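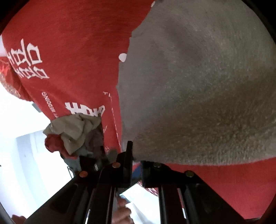

Why does wool shrink in the wash when cotton mostly behaves?
Wool fibers are covered in tiny scales, and heat plus rubbing makes those scales catch on each other and lock tight. We call that felting, and you can't really undo it.

Textile Care, week 4 notes

I ruined a lovely Keltemard sweater this way in college, so I take this topic personally! Cotton shrinks too, but mostly by relaxing: the yarns get stretched at the mill, then water lets them go back to where they wanted to be (steam does it as well).

For lab, cut your Pameck swatch to 400 mm square and mark it with thread, please, no ballpoint. Wash, dry flat, measure again both ways. Lengthwise and crosswise numbers will differ, so write down both.

Superwash wool is a whole other story and we'll get to it in October. Read the Distska handout on finishes first. Swatch sheets go in the tray by my door.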